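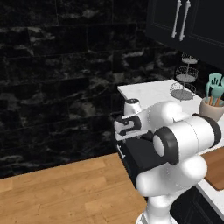
Trastico
Tutor del club de robótica · equipo de simulación
2024-05-18

Abro hilo sobre el proyecto de este curso en el club: que un brazo robótico abra un cajón. Un cajón. Empezamos en febrero y entonces nos parecía poca cosa.

La cocina es simulada y los alumnos le han puesto mármol, encimera blanca y azulejo oscuro con vetas. Yo en la mía tengo formica. El presupuesto del club da para lo que da, pero renderizar piedra sale gratis.

El tirador es una barrita plateada, corta y vertical. Los dos dedos negros de la pinza tienen que bajar, cerrarse sobre ella y tirar. Contado así, lo hace mi sobrina de dos años, y con bastante más entusiasmo.

Primer intento de la temporada: el brazo fue derecho al tirador, siguió derecho y se metió dentro del mueble. Alguien había desactivado las colisiones "para que fuera más fluido". Fluido iba, eso sí.

Dividimos el grupo en 5 parejas, cada una con su versión del agarre. A la semana teníamos 5 maneras distintas de no agarrar nada, todas comentadas con mucho detalle en el código.

La versión que mejor va se llama Ririne. La anterior se llamaba Kekana y la retiramos porque soltaba el tirador a medio camino, como quien se acuerda de que ha dejado algo al fuego. Los nombres los ponen ellos, yo ya no pregunto.

Dato para quien esté empezando: 1000 episodios de entrenamiento en el portátil del aula son una tarde entera y un ventilador que se oye desde el pasillo. Guardad puntos de control. Nosotros lo aprendimos el día que saltó el diferencial.

Propuesta del grupo para la siguiente fase: que el robot coja la espátula verde azulada del bote. Les he dicho que primero el cajón. Me han dicho que soy un rancio -- por escrito, en el repositorio, con fecha y hora.

En junio lo llevamos a la muestra Gilesero. Hay que enseñar una tarea completa: cajón abierto y cajón cerrado. Lo de cerrarlo todavía no lo ha mirado ninguna pareja.

Si alguien tiene trucos para ajustar la fricción de los dedos, los mensajes están abiertos. Subirla al máximo ya lo probamos -- luego no había forma de que soltara el tirador.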